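September, away day at Gitcombe

Home at last, shoes off, voice gone. It's past 2 in the morning and I should be asleep but if I don't write this down now I'll forget half of it, like I did with the cup game.

We met at the Akance parking lot at a stupid hour, still dark, and there were 72 of us split over two buses. I got put on the second one, the one with the broken heater, and sat near the back with the drum wedged against my knees the whole way. Somebody had brought egg sandwiches. I love our fans but please, egg sandwiches on a closed bus at dawn?
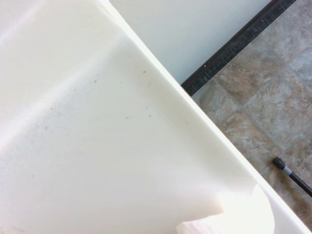
The drive was long and mostly fine. We stopped once for coffee and the line went out the door, so half the bus came back with nothing and complained until the county line. The singing started early – too early if you ask me, because by the time we could see the floodlights a lot of people were already hoarse (me included, I never learn).

Police met us at the exit and walked us in by the back road past the feed store. They were pretty relaxed this time. Last year they kept us on the bus until ten minutes after kickoff and I missed a goal, so I was watching the clock like crazy, but we were through the gates with plenty of time. One search, one ticket check, done.

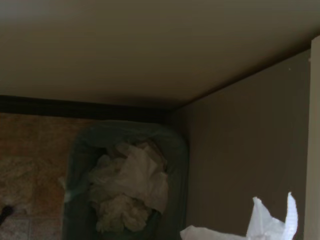 The game

They announced 2508 for the crowd and I'd guess about 700 of those were ours, which for Iruvside on the road is huge! We had the whole corner behind the goal plus a strip along the side, and we hung the big banner over the rail even though the wind kept flipping it over.

First half was awful. We couldn't string three passes together and they scored from a corner that our keeper just watched go by. I went and got fries at halftime and they were cold, so that was about the mood.

Then the second half, wow. We equalized right after the restart with a header, and I ended up two rows down from where I'd been standing, hugging a man I've never met. The winner came late, a scrappy thing off somebody's shin, and I didn't even see it go in. I just heard the noise and started yelling.

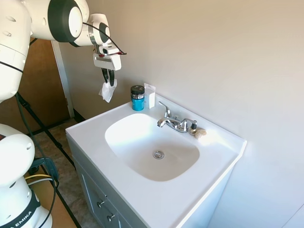 Tissue over the sink.

The players came over after the whistle and stayed a good while, and a few of the home fans clapped us out, which I thought was classy. Bus back was loud for an hour and then dead quiet. I slept against the drum and have a line across my cheek.

Still need to pay for my seat for the Rao trip. And wash the scarf, it smells like egg.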